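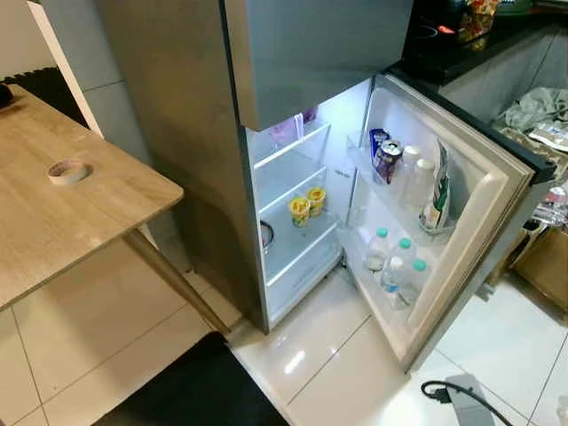
Wendy Whiteley me escribió que una nevera medio vacía le da tristeza, que le recuerda a los pisos de estudiantes y que una casa donde se come bien se reconoce por lo difícil que es cerrar la puerta del frigorífico. Lo leí dos veces, porque la tengo por persona sensata, y sigo sin estar de acuerdo. ¡A mí una nevera con huecos me pone de buen humor!

Me gusta abrir y ver el fondo. Me gusta que las botellas de agua vayan en el estante bajo de la puerta y las latas arriba, y que dos tarritos amarillos puedan tener una balda casi para ellos solos sin que nadie los empuje hacia la oscuridad, donde acaban los yogures de febrero. En mi antigua cocina guardábamos 13 salsas abiertas (las conté el día de la mudanza, con bastante vergüenza) y ninguna servía para la cena. Había tres mostazas. A mí la mostaza ni siquiera me gusta.

Lo que defiendo es comprar poco y seguido, y dejar que la mesa haga parte del trabajo. Lo aprendí en casa de Leanne Penrose, que vacía las bolsas sobre la mesa y no toca la nevera hasta haberlo visto todo junto. Primero lo que se va a comer hoy, después lo que aguanta fuera y, por último, lo que de verdad pide frío. Es un orden facilísimo y cambia la semana entera.
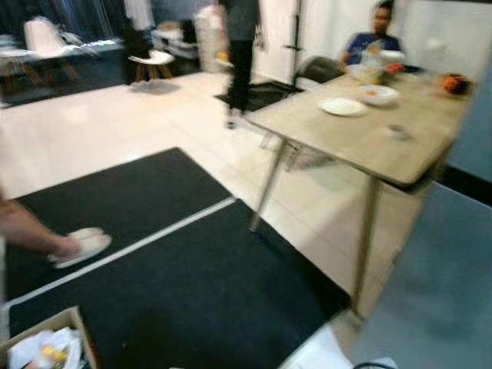 Comer donde se ordena tiene además una ventaja que tardé años en apreciar. La gente se sienta, charla, alarga el brazo y va descubriendo lo que hay, mientras que en el fondo de un armario no descubre nada. Con los envases agrupados en un extremo, como aquí, queda sitio delante para un plato y un bol con cuatro cosas de picar, y a mí eso ya me parece una mesa puesta. Nigel Haslam lo llama desorden. Yo lo llamo merienda, y lo digo con todo el cariño hacia Nigel, que plancha los paños de cocina.

También estoy a favor de las mesas con algo de vida encima. Un rollo de cinta, por ejemplo, me parece un utensilio de cocina tan digno como el pelador: con un trozo pegado a la tapa y la fecha a bolígrafo me ahorro abrir cada recipiente para olerlo. Probé unas etiquetas Tekido, muy monas, y a la segunda semana estaban todas despegadas. La cinta sigue en su sitio. Si alguien quiere regalarme algo por mi cumpleaños, ya sabe.
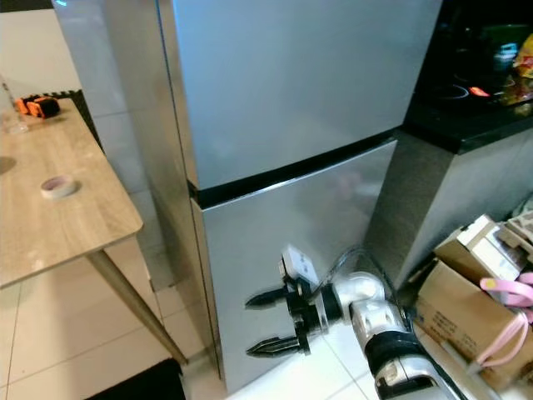
Y luego está el placer de la puerta cerrada, que se menciona poco. Yo antes tenía 42 imanes, dos menús caducados y el horario de una piscina a la que no iba, y un domingo de limpieza lo quité todo. Lo único que lamento es no haberlo hecho antes — bueno, eso y haber perdido el teléfono del fontanero. Una puerta lisa se limpia en una pasada y deja descansar la vista cuando entras a por café. Wendy dirá que eso también es triste. La he invitado a cenar, habrá tortilla y ensalada de tomate, y voy a comprarlo todo esa misma tarde.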